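Trurkeck Opens Its Household Run Set, With Caveats

WURHAM — Monday, June 2, 2025 — Trurkeck today released 3,156 simulated runs made to teach home robots how to find and fetch things. All were gathered by four operators steering through rendered rooms.

We would urge buyers not to expect too much. Simulated floors are clean and flat, and real ones rarely are. In our own check of 100 runs, 72 were good enough to train on — a figure we don't love. Boros, our labeling partner, is going over the rest.

A second batch is due in October. Requests go to the Latside office. 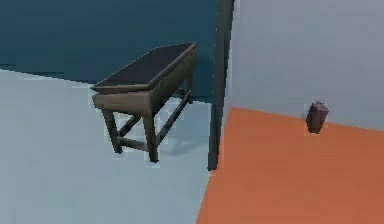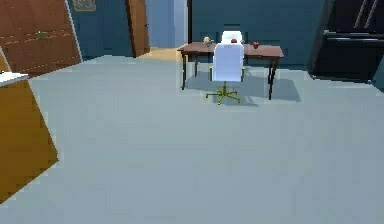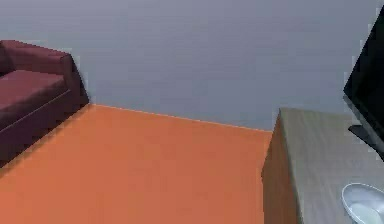 Rendered views from the Trurkeck household set.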